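Flisik two-door fridge, long-term review
Posted 2022-01-25

I bought the Flisik last March after my old Brada finally quit, and I've been meaning to write this up ever since. Short version: I like it a lot, mostly for fruit! We go through a ton of apples in this house and I'm picky about where they sit.

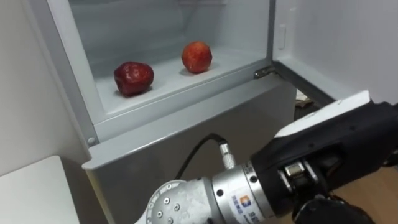 The white shelves are flat and wipe clean with one pass of a damp cloth, even after the great jam incident. I do wish the lip were slimmer (crumbs collect behind it), but nothing has ever rolled out on me.

Outside, it's a plain silver gray that goes with pretty much everything. It does show smudges, so if you have kids, buy a good cloth.

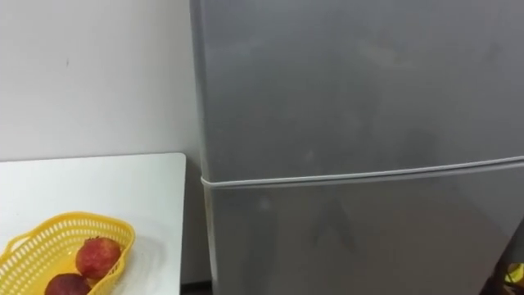

I looked at the Verus too, which was $60 cheaper, but the doors felt flimsy in the store and I just couldn't do it.

My apples last some 3 weeks in there, still crisp enough for lunches. I pull out a few each morning and put them in a yellow plastic basket on the table.
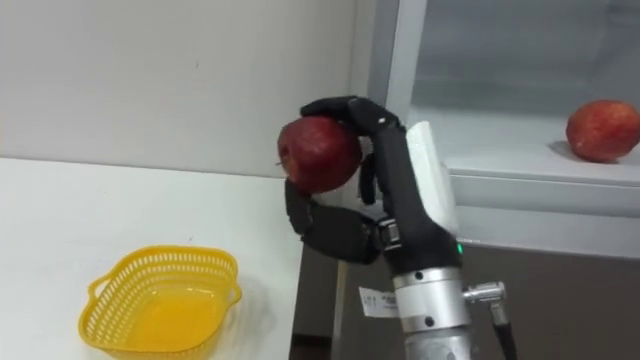
Any basket with holes in the sides will do, and mine rinses out in the sink in seconds. A white table next to a silver fridge looks nice and bright, too, though you'll be wiping both.
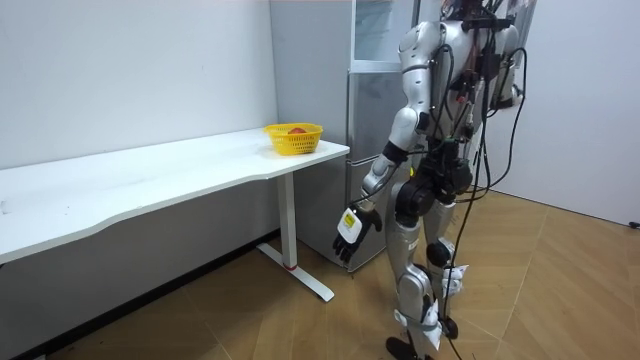 Noise is fine, a low hum at night. Delivery took four days and two guys. I'd buy it again, and I'm giving it 4 stars, with one off for that lip.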